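Dala Soft Goods Finger Set
Gosden Automation / End-of-arm tooling / Parallel grippers

Item no. 636
Price: $2,185 per set, excluding tax and shipping
Availability: in stock at our Prirneston warehouse
Page updated Fri 17 January

The Dala is a pair of replacement fingers for two-finger parallel grippers. We developed it for customers who handle clothing, towels and other soft goods which have no fixed shape. With standard flat fingers, the gripper often closes on the top of a fold and the cloth slides out again. The Dala fingers have narrow tips, so they can enter beside a fold and close on a small amount of material.

The set is used mainly for picking single garments from a mixed pile, for feeding a folding station, and for research work on laundry and textile sorting. It is sold without the gripper. If you need both, please look at the Faulkner gripper page, where the two are offered together at a lower price.

What is in the set

Two fingers, left and right
Mounting plates for the Faulkner gripper
Screws and hex key
One spare pair of contact pads
Printed mounting guide, 11 pages

Working with knit fabrics

T-shirts and other knits are the most common material that our customers ask about. Knit cloth is soft and stretches, and it likes to stay together with the piece lying next to it. We recommend to approach a raised fold from above, with the fingers open on both sides of it, and to close slowly. A hem can also be used as a grasp point, but then the position must be more exact. On a hard, smooth table the fingers should stop a little above the surface and not press on it.

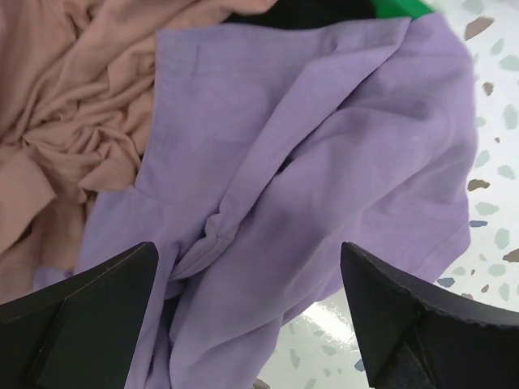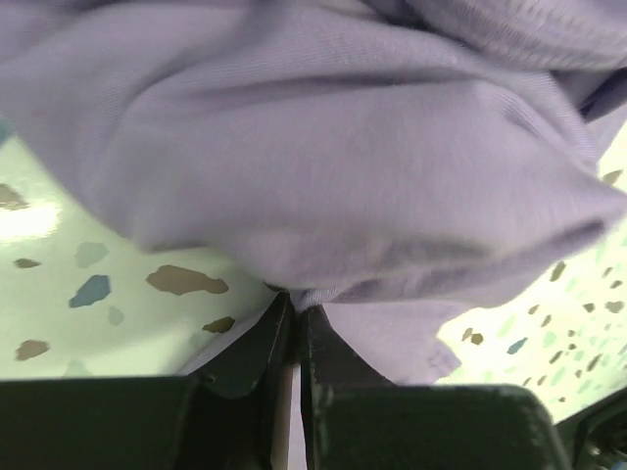
Dark gripper fingers and lavender fabric, seen from the wrist camera.

For thin jersey we advise to start with the lowest closing force and increase it in small steps. Too much force will not damage the fingers, but it can leave a mark on delicate cloth. For thick cotton and terry you can begin at the middle setting.

Please note that the fingers cannot know how many layers they have taken. If your process needs exactly one garment, you should add a check after the lift, for example by weight or by camera. Our application team can help you to choose a method, and we have sample programs for both.

Mounting

Mounting takes less than 30 minutes. Remove the old fingers, clean the contact faces of the gripper, and fix the plates with the screws supplied. After this the tool center point must be set again in your robot controller. The values are printed on the last page of the guide. If your wrist camera was calibrated with other fingers, check that the tips are still inside the view at full opening, and repeat the calibration if the camera bracket was moved.

Other grippers

Adapter plates for other makes can be ordered separately. Send us the drawing of your gripper flange and we will answer if we have a plate already or must make one. Special plates need more time, and orders which came in during December are being produced first.

Care

Wipe the fingers with a dry or slightly damp cloth. Do not use solvent on the contact pads. Lint collects between the pad and the finger body, so please look there once a week if the gripper runs every day. Pads are wearing parts and are not covered by the warranty.

Returns

Unused sets can be sent back within 30 days in the original box. For a set that was already mounted, please write to us first.

Related items
Faulkner parallel gripper
Dala spare contact pads, one pair
Wrist camera bracket, short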